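Domestic Interiors and Household Practice
Handout 3: The Sofa as a Storage Problem
Instructor: Soo-ah Cheon

Read before the session: Butkienė, chapter on seating, first half. The second half is about curtains and can wait until December, when we will all be in the mood for curtains.

1. Where we left off

Last time we sorted household objects into those with a home and those in transit. Keys have a home, at least in theory. Paperbacks, mugs and single socks are in transit, and some have been in transit since their owners moved in. Eun-seong Shin asked whether an object can be in transit if it hasn't moved for a year. Yes. Most of my mail is.

2. Soft surfaces

A hard surface shows its clutter. A sofa absorbs it. The deeper the padding, the longer a thing can stay there before anyone feels obliged to do something about it, and the big, puffy white kind is the worst offender, being comfortable enough that you sit down next to the mess and join it.

Cushions complicate matters. A cushion is already on top of something, so whatever lands on it is on top of a thing on top of a thing. Butkienė calls this "second-order resting." I call it the reason I can't find my novel.

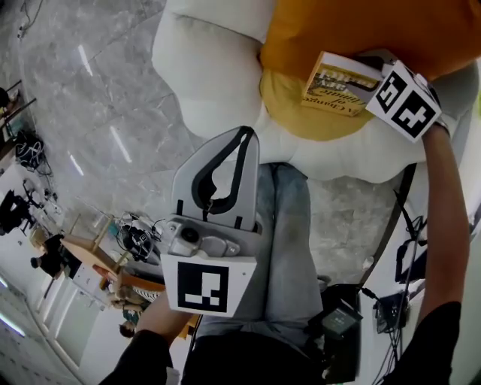

The paperback deserves its own paragraph. It is light, it is flat, and it gets put down by people who fully intend to come back in a minute. Trelthorpe's household diaries suggest that a book left on a seat is moved to another seat far more often than to a shelf. One diarist transferred the same thriller between two armchairs for an entire winter and recorded this as tidying.

3. Clearing a sofa (practical)

Start with whatever is on the cushions. Books go to the shelf, closed, with something marking the page if you are still pretending to read them. Then lift each cushion, shake it, and look underneath. Put the cushions back last.

No karate chop down the middle, please. It will be marked down.

4. For next time

Write 800 words on one soft surface in your own home. Do not clear it first. I will know.

Copies of Trelthorpe are at the desk, room 25.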